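Robot Software Engineer, Planning and Perception

Preralska | Full time | Posted August 6, 2021
Shares 3 | Comments 5

Preralska writes software for robot arms that service computer hardware. The current project, Rimero, takes parts such as processors and circuit boards between a fixture and a server chassis. We need an engineer to work on the part of the stack between the camera and the arm controller.

What you will work on

Most of the job is motion planning in tight spaces. The planner, Li, is written in C++ with Python bindings. It handles free space well. It is slow near the chassis, where a good path may pass very close to a cross bar or a cable, and it gives up too early. You will own that code along with one other engineer.

You will also work on pose estimation from the wrist camera. Bare metal and ribbed backgrounds give us bad edges, and the gripper itself covers a large part of the view. We have a masking step for this that needs to be rewritten.

The rest is tooling: log replay, a test runner for recorded jobs, and better error messages for the people at the bench.

What we need from you

Good C++ and working Python. At least 3 years on software that has run on a real arm. You should be able to explain a transform tree and find the wrong frame in one. Experience with force control helps. No degree is required.

Where and how

The job is on site four days a week, in Room 2110. You report to Annick Fraser. Expect to spend part of each day at the cell with the arm, reading logs and rerunning jobs.
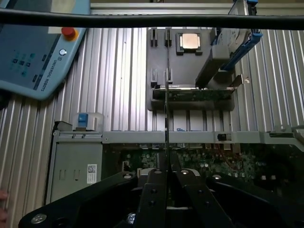 Normand Chisholm says the first month is mostly reading other people's planner code, and that new hires should ask for the replay tool on day one.

To apply, send a resume and one page on a bug you fixed in robot software to Afaf Karaki. Please keep the page under 500 words. We reply to everyone by the end of August.

Comments

Solange Lavoie: Is the planner work open to someone coming from mobile robots?

Afaf Karaki: Yes, if you have also had some time on an arm. Please apply.

Randness: Four days on site is a lot for a planning job.

Solange Hawthorne: Does Li do its collision checks on the GPU?

Annick Fraser: CPU only right now. It's on the list.

Related jobs

Controls Engineer, Force and Contact
Test Engineer, Rimero
Software Intern, Log Tools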